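Mooncakes in June, and other bad ideas

June 6, 2025

Quick one because I've got to be out of the door in a bit and the kitchen still looks like a flour bomb went off. But I promised I'd write up the mooncake thing and if I leave it I'll forget what I did.

So. Yes I know it's the wrong time of year. The festival's in autumn, everyone has told me, my mum has told me twice. But Gizella Somogyi is having her summer tea at Gumuvcombe and she asked for "something round that isn't a scone" and I'd had a mould sitting in the drawer since forever. Decision made.

Bought golden syrup, lye water (smells like nothing, looks like nothing, slightly scary label), plain flour, peanut oil. Lotus paste from Kettani, the little shop by the bus station, which was out of the big tubs so I came home with three small ones and paid over the odds. Fine. Next time I ring first.

Dough is easy, almost dull. Stir the wet stuff, tip in the flour, stop stirring sooner than you want to. Mine looked greasy and wrong and I nearly binned it. Left it under a cloth, had a shower, came back and it was lovely. Soft like an earlobe. I can't remember who told me that about earlobes but its true.

Then the wrapping. Oh dear. You want a thin skin and a big ball of filling and the skin does not want to go all the way round. First few tore. I patched them with bits pinched off the spare and they were ok, you'd only notice if you were being mean. What worked in the end was flattening the dough between two bits of baking paper, then sort of pushing it up the ball with the side of my thumb, turning all the time. Slow. Don't rush it, I rushed it.

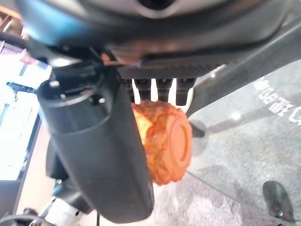
Getting a clean pattern is the bit I care about most and the bit I kept messing up. Too much flour in the mould and it fills the grooves, so everything comes out blurry, too little and it sticks and you have to bang it on the worktop and swear. I was after those wavy swirls and bumps going all round the rim, with a smooth raised middle on the face and rings round it. And that colour! Proper orange, glowing almost yellow down one side where the light gets it. That's my benchmark now. Mine are more of a tan. Respectable tan.

What helped: brush of oil in the mould instead of flour for every other one, and a light dusting on the ball itself. Press firmly, count to 10, lift. Also chill them on the tray before they go in, otherwise the edges slump and you get a sort of burger.

Oven. I did a short blast, took them out, let them cool, egg washed, back in. Egg wash has to be THIN. Just yolk and a splash of water, sieved, and hardly any on the brush. First batch I slopped it on and it pooled in all the pattern and baked into a shiny yellow puddle. Fermín Ulloa came round to return my drill and ate two of those standing up, so not a total waste, but they looked awful.

Other thing, they come out hard. Rock hard. Don't panic. You put them in a tin and leave them for a couple of days and the oil comes through and the skin goes soft and a bit glossy. I checked the tin up to 10 times on the first day, no change, obviously. Second morning, there it was. Like a diferent cake.

Things I'd change. Smaller ones, they're very rich and a quarter is plenty with tea. Salted egg yolk in the middle of a few, for the people who like it (me). Maybe a pinch more salt in the dough.

Right, tin's packed, kitchen roll between the layers so they don't scuff. Need to find my other shoe. Will report back on what Gizella's lot made of them, and if anyone's got a good red bean recipe that isn't too sweet, leave it in the comments please.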